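Bin picking cell, notebook: the protective stop on the last few bars
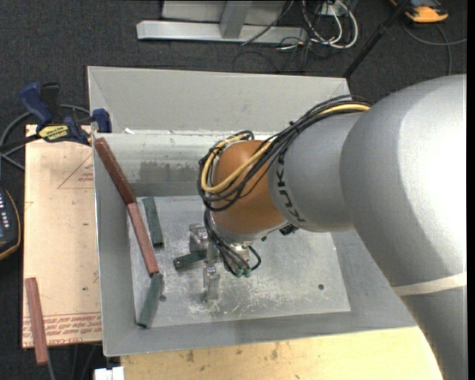
Plastville, September

OK, writing this down while I'm still annoyed. The KUKA threw a protective stop again this afternoon, same place as before – gripper down low in the bin, going for a green bar, and the force reading shot up past 80 N before the fingers had closed on anything. My limit in the Foley script is 33, so it did exactly what it should. Good robot, bad pick!

What I think is going on: the full bin is fine, and then when we get down to a handful of bars lying straight on the metal floor, the approach goes too deep. The pose from Vorport puts the bar a few millimeters lower than it really is (scraped-up metal floor, I bet, the depth is noisy there) and the fingertip hits the floor first. Look at the scratches near the gripper. I can't prove those are all ours, but I'd rather not add more.

Other theory is the hoses. They hang down beside the finger and one curls around in a loop, and I really don't love that so close to a bin wall. Jogged it out by hand at 18 mm/s, pendant in my fist the whole time, and felt nothing snag, so I'm parking that one.

Changed for now: floor offset raised, approach speed halved for the last layer, Zusell logging on so we get the force trace next time.

If you run it before I'm back Saturday, please don't just reset and hit go. Back it straight up first, look at the fingertips, THEN reset. And leave the bin clamped, the calibration took me around 800 tries (feels like it).

Still to do – tie up that hose, redo the floor plane.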